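Chapitre 9
Refroidissement et circulation d'air dans les boîtiers informatiques
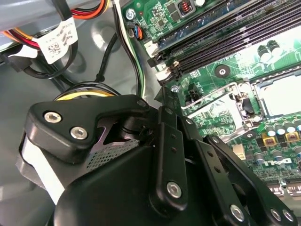 La puissance électrique absorbée par un ordinateur est restituée presque intégralement sous forme de chaleur. Le dimensionnement du refroidissement se ramène donc à un bilan simple : la chaleur produite par les composants doit être évacuée vers l'air ambiant sans que la température de jonction dépasse la limite fixée par le fabricant.

Trois modes de transfert interviennent. La conduction assure le passage de la chaleur entre la puce et son dissipateur, la convection entre les ailettes et l'air. Le rayonnement reste secondaire aux températures considérées et sera négligé jusqu'à la section 9.4.

9.1 Bilan thermique d'un boîtier

On considère le boîtier Girasska, retenu comme cas d'étude dans tout le chapitre. En charge, il dissipe 235 W dans une pièce maintenue à 20 °C. En régime permanent, l'échauffement de l'air entre l'entrée et la sortie s'écrit :

ΔT = P / (ρ · q · c)

où P est la puissance dissipée, ρ la masse volumique de l'air, q le débit volumique et c la capacité thermique massique à pression constante. Les fuites par les parois sont supposées nulles – hypothèse défavorable, donc acceptable pour un calcul de dimensionnement.

Le débit q n'est pas le débit nominal du ventilateur. Celui-ci est mesuré à l'air libre, alors que les grilles, les filtres et les faisceaux de câbles opposent une perte de charge à l'écoulement. Le point de fonctionnement se lit à l'intersection de la courbe du ventilateur et de celle du boîtier (méthode de Birum, section 9.2).

Exercice 9.1. Calculer le débit nécessaire pour limiter ΔT à 9 K dans le boîtier Girasska. Reprendre le calcul pour une puissance de 77 W.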